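We use cookies to remember your settings. Accept all | Manage preferences

Salstead electorate office: safety and inspection checklist
Inspected 18 February 2025 by Bernadette Le Goff. Office contact: Jérémie Perrin.
Ratings: S = satisfactory, A = action required, N/A = not applicable.

1. Public entry and reception
1.1 Entry door closes and latches unaided: S
1.2 Visitor register in use: A
Entries stop in December. Register to be kept at the counter and signed by all callers, including party members and journalists.
1.3 Duress button tested from counter: S
Monitoring centre (Sturker) rang back within 40 seconds. Test logged.
1.4 Duress button tested from interview room: A
No signal received. Two attempts. Perrin advises the unit was moved when the desk was turned around. Until repaired, constituent interviews are to be held at the front counter or with a second staff member present.
1.5 Interview room has second exit: S

2. Mail and deliveries
2.1 Mail opened away from public area: S
2.2 Suspect item procedure displayed: A
The version on the wall names a liaison officer who has left. Replace with current sheet and write in Quentin Guérin's extension.
2.3 Gloves and sealable bags stocked: S
2.4 Threatening correspondence retained and logged: S
Log is complete. Staff should keep the envelope with the letter. In six cases only the letter was kept.

3. Electrical and fire
3.1 Extinguisher tags current: S
3.2 Test tags on leads and power boards: A
Nine leads out of date, all brought over from the Ferrand campaign office. Remove from use until tagged.
3.3 Exit path clear: A
Corflutes stacked in rear passage. Also at last inspection. Clearance width could not be met.
3.4 Exit sign lit on battery: S

4. Records and screens
4.1 Constituent files locked after hours: S
4.2 Screens not readable from front window: A
The media adviser's screen can be read from the footpath. Privacy filter or relocation, at the office's choice.
4.3 Shredding bin locked: S
4.4 Campaign material stored apart from office stationery: N/A
Entitlements matter, outside the scope of this form. Referred to Lợi Dương.

5. Off-site events
5.1 Written risk assessment for street stalls: A
One assessment is being reused for every site. The Prastunholm stall stands beside a loading zone and needs its own.
5.2 Staff phone check-in after evening meetings: S

Comments
Items 1.4 and 3.3 take priority. Bastien Besson to confirm repair of the duress unit in writing, with the test time shown.

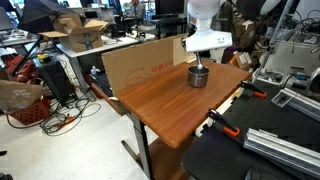
The remaining actions may be closed by email to the inspector. Item 3.3 will be rechecked on site, and the rear passage must be kept clear at all times the office is staffed.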